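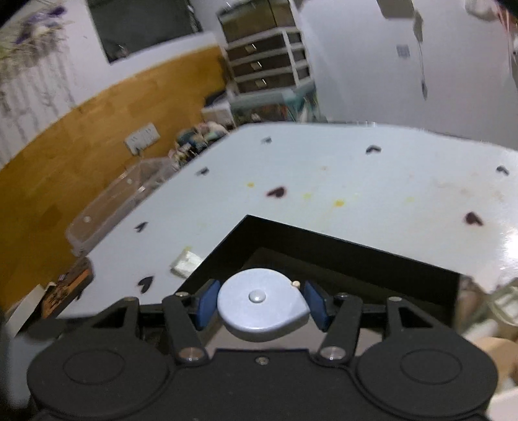
工单 1954:收纳任务,卷尺入盒
状态:处理中
提交:Mateja Kos
接手:Nighat Ghauri
固件:Fluno 4
日期:2025/07/03

问题描述
任务很简单,桌上的小东西收进黑盒子,再把盒子挪到桌边。训练数据用手持夹爪采的,策略跑在 Ristić 臂上。仿真里成功率 80,到了真桌子上就不行了。卷尺夹得起来,松手位置老是偏。盒子那一步更差,夹上去就打滑,要么整个盒子歪掉。
客户 Hekville 那边问的还是老问题:家里收桌子这种活,机器到底能不能干了。我现在没法回。

已试
1. 重标相机。没变化。
2. 指垫擦了一遍,酒精。好一点点,可能是心理作用。
3. 夹紧力调到 100,卷尺直接弹飞。调回去了。
4. 换灯。桌面反光小了,定位还是飘。

Nighat 回复
看了日志。卷尺是水滴形的,一头圆一头尖,两边指垫贴上去角度不一样,松手时自然会转。先别动力度,试试把张开速度降下来,降一半。
桌面也有关系。白底上印着深色小爱心,还有几处黄渍,检测器把爱心当成物体了,日志里好几个框都落在空桌面上。换块素色桌布跑一轮对比下,跑完把框图贴上来。
另外盒子你们是怎么夹的?夹角还是夹壁?

Mateja 回复
夹壁。左边那面。桌布手头没有,明天找。
张开速度降了,卷尺落点确实好些,在盒子里但还是会转。转就转吧,客户应该不在乎朝向。 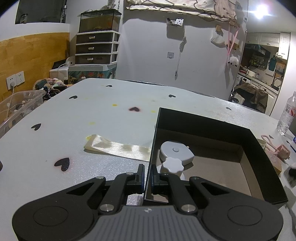
附图2:夹爪合在盒子左壁上,卷尺和星形旋钮在盒内。

Nighat 回复
收到。夹壁可以,但策略里抓取点给得太高,只吃到一点边。往下移,让指垫多贴一些。挪的时候走慢点,里面有东西,重心跟空盒不一样,空盒的参数别直接拿来用。
星形旋钮也单独测一下,有杆的东西夹杆还是夹头,得定一个,别让它自己选。上次 Nundedden 的工单就卡在这,来回改了三版。
盒子旁边那条缎带先拿走,软的东西不在这次范围内。布料、带子、绳子,目前成功率都没法看,别让它混进来拉低数字。

Mateja 回复
抓取点改了,下移之后夹得住了。推着走没问题,提起来还是歪,单边夹一个盒子本来就别扭。人会用两只手。
旋钮定了夹杆。杆短,指尖容易碰到桌面,加了个高度下限。
桌布跑完了:误检基本没有了。所以视觉那块就是花纹的事。但客户家里的桌子什么样的都有,总不能让人家换桌子吧。

Nighat 回复
同意,花纹得进训练集。我去提需求,你把原始数据打包给我,带爱心的那批全要,不要筛。
给 Hekville 的回复我先拟一段,你看行不行:
“硬质小物件收进敞口盒,可以做,需要人在旁边看着。移动装了东西的盒子,目前只建议推,不建议提。软物暂不支持。花纹桌面识别不稳定,正在补数据。”
别写日期。上次写了个十二月,被追着问了好久。

Mateja 回复
行,就这么发。“需要人在旁边看着”他们肯定要问看多久,那我就说全程。
说实话这桌子我自己收很快就完事了。

待办
- 打包原始数据(Mateja)
- 花纹桌面补采需求(Nighat)
- 双臂提盒方案,另开工单,不要并到这里
- 张开速度的新值写进默认配制,现在还是手动改的
- 卷尺旋转:记为已知问题,优先级低

工单保持打开,等数据到了再跑一轮。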